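About Holub

Holub is a small language school on the second floor above the old Putdale post office, and we teach Czech, Slovak and Polish to anyone who wants to learn. Romana Polák started it with one evening class and a box of secondhand readers. She still teaches the beginners, and she still loves the first lesson best (everybody tries to say ř, and everybody laughs!).

We now have 97 students. Plenty of them have a grandparent's letters they'd like to read, a few have married into a Czech family, and others just heard the language on a trip and couldn't let it go. All good reasons to us.
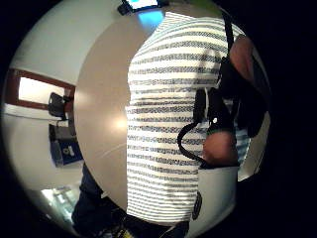

Classes are small and there's a lot of talking – you'll be ordering soup and arguing over train times well before you meet the seventh case. Trevor Yeoman runs the conversation table and looks after our lending library, which has grown to 2294 books, comics and old magazines. Students can borrow 2 at a time, and Trevor is always happy to suggest something at your level.

Every April we put on a reading night, with poems, songs and far too many dumplings. Families are welcome, and you don't have to know a word of anything to come.

New beginner classes open each fall. Stop by, sit in on a lesson and say dobrý den!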